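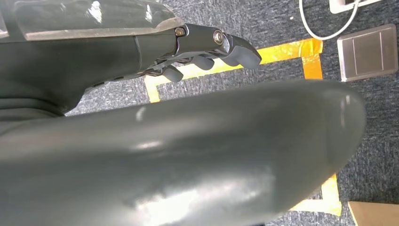 Search Contents Random article

Equipment planning for robotic hands is the process by which a workshop or laboratory sets a budget before purchase. At Flavel, the annual plan separates the hand itself from spares, cabling and floor marking. The Jirkel schedule, adopted in July, allows 300 hours of use between inspections and 100 hours for staff training. Replacement fingertips are budgeted as consumables - linkages and bearings are not. Quotations from Brerar and Jia are compared over the full service period.

Shares 195 Comments 0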